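Who's Going to Clear the Table?

By Nosipho Matlala
February 23, 2024

My mum ran a tea room for most of my childhood, so I can carry four cups and a cake stand through a swinging door without thinking about it. I mention this because I've just spent two days watching very clever people try to get a machine to manage one cup, and I came home with a whole new respect for my own elbows.

The people in question work at Prinstead, which has a big white-walled workshop behind a tile showroom and the worst instant coffee I've had in years (sorry, Heriberto). Heriberto Mendoza looks after the chores program. He used to programme welding arms on a factory line, and he reckons that was the easy life. A car door turns up in the same spot every time, he told me, whereas a cup turns up wherever your nephew left it.

The chore they've been stuck into this month is clearing a café table. Cups off the doilies, onto the tray, leave the doilies behind. I laughed when I heard about the doilies, but they're the nasty bit! Paper is light, it slides, and if an arm nudges the base of a cup the whole arrangement can go skating off across the table. Lihua Tang, who writes most of the grasping software, went through 400 of them in a fortnight and now has firm opinions on which supermarket sells the stiffest. 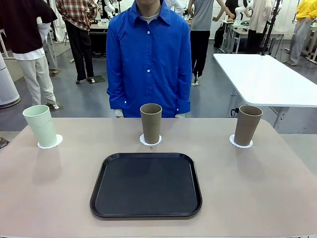
So can I buy a robot that clears my kitchen table?

There isn't one I'd spend my money on this year. The arms that can do it need a set-up table, good light and a person close by, and an ordinary kitchen at teatime offers none of those.

Anneliese Tiedemann would like that to change sooner than most. She owns Clurnance, a small chain of cafés, and she's been lending Prinstead her crockery and her patience. Her staff don't mind making coffee, she says – it's the clearing that wears them out, the endless back and forth with trays. She isn't after a metal waiter. She'd settle for something that loads the tray and lets a human carry it.

That's a smaller ask than it sounds, and I think it's the right one. Tall, tapered cups are top-heavy and an arm has to decide where to squeeze. Too high and you get the rim, too low and you've got the paper as well. I watched Lihua tweak one grip angle for most of an afternoon, run it again, mutter something, and tweak it back.

Marthinus Lekota, who repairs dishwashers for a living and came along with me for the drive, was less charmed. He'd like to see it after 2000 cups, with milk dried on the gripper and a toddler underfoot. Fair enough, I'd like to see that too. Anneliese is hoping for a trial in one of her back rooms next, and she's promised to ring me when the first cup goes over.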